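Greifkiste Duvside – Lernwanne für Greifversuche

Ich baue die Duvside jetzt in der dritten Ausführung, und ich mag sie immer noch! Eine flache Wanne mit vier schrägen Wänden, in der ein Roboterarm stundenlang greifen üben darf, ohne dass euch ständig Teile vom Tisch fallen. Was an die Wand rollt oder rutscht, landet meistens wieder unten am Boden – und der nächste Griffversuch kann losgehen.

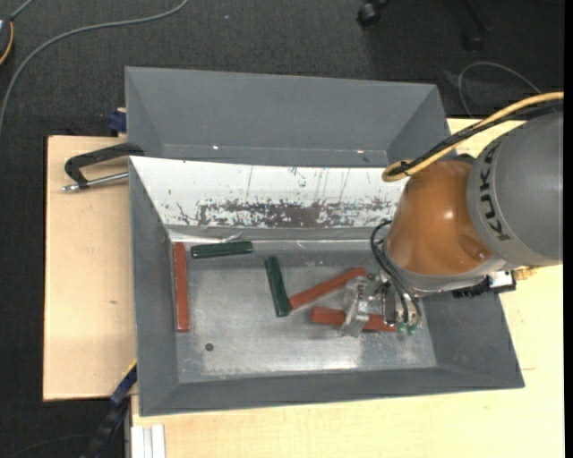 Zum Lieferumfang gehören die Wanne, 17 Holzklötze und unsere Aufzeichnungssoftware Plolmont. Die speichert zu jedem Versuch das Kamerabild, die Greifpose und ob der Klotz hängen geblieben ist (das Ergebnis könnt ihr von Hand korrigieren, macht das bitte auch). Mit Rot und Dunkelgrün fange ich gern an, das hebt sich vom grauen Boden schön ab, und Klötze, die aneinanderstoßen, sind für das Modell viel lehrreicher als einzeln liegende. Bitte die Wanne immer mit Schraubzwingen auf einem Brett festspannen! Bei mir ist sie mal ein Stück gewandert, und 1.083 Versuche waren für die Katz.

Rechnet für ein erstes brauchbares Modell mit 3.000 Griffen. Ich mische die Klötze nach jeweils 30 Versuchen neu durch. Kratzer am Boden sind übrigens kein Reklamationsgrund, die kommen von ganz allein.

Versand ab Lager Baltville, nächste Charge im Juni.

4 Kommentare · 17 Mal geteilt

Diese Seite verwendet Cookies. Einverstanden | Einstellungen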